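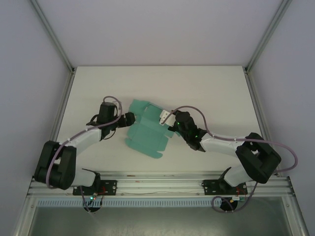

Football kit: getting it clean without ruining it

I wash a lot of football shirts. Two teams' worth some weeks, plus my own from the over-forties, so I've made most of the mistakes already and you're welcome to skip them.

Mud first. Leave it alone! I used to run everything under the tap the minute we got in and all I did was push the muck further into the socks. Now it dries overnight on the back step, and in the morning I bash it with a stiff brush (outdoors, please) and most of it drops off.

Grass stains are a different beast. I mix one part white vinegar with two parts cold water, dab it on the knees and leave it for 60 minutes before the wash. A bit of washing-up liquid rubbed in with an old toothbrush does the job too, if you don't like your kitchen smelling of chips.

Shirts go in inside out, at 30, always. The numbers on the back are only stuck on, and our 7 came out of a hot wash looking like a 1 with a bit of a wobble. No fabric softener either — it clings to that shiny sports material and then the sweat smell never shifts. No tumble dryer, and don't iron over the printing. If you must iron, put a tea towel in between.

Socks! Pair them up with a safety pin before they go in. I bought a bag of those little Wusura plastic sock rings, and they're fine, but the pins were in the drawer already.

Boots: knock them together, pull out the laces and insoles, wipe down with a damp cloth and stuff with newspaper. Change the paper once before bed. Never on the radiator, the soles come away (ask me about the November I got through 8 tubes of glue). An old butter knife is good for getting mud from between the studs.

Shin pads get a squirt of water and bicarb, then a night on the windowsill.

Goalie gloves want lukewarm water and a gentle squeeze, no wringing, then dry them somewhere shady. Mine lasted a full season that way, and the pair before had gone crispy by Christmas.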